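Pace hand comparison, kitchen set

Recordings from our comparison of hand setups on the Pace arm. Shufen Xie ran the arm, Dehua Yao did the labeling. Last updated 1 Jul 2024.

Contents
48 episodes, split over 2 controller settings (stock and damped). Each episode has wrist video, head video, joint positions and a short text note. Tasks are reaching into the dishwasher and picking items from the lower rack.
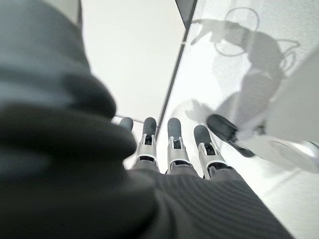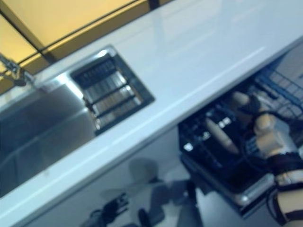
Sample views: wrist camera (first), head camera over the counter and dishwasher (second).

Known problems
Head video has motion blur when the torso turns. Wrist video overexposes near white surfaces, so fix exposure before you use it for contact labels. Two episodes in the damped set have no joint log. They are listed in missing.txt.

Not included
Force data. The Varnonura sensor files were saved at a different rate and still need to be aligned.

Questions about labels go to Dehua, anything else to Lingyun Yuan.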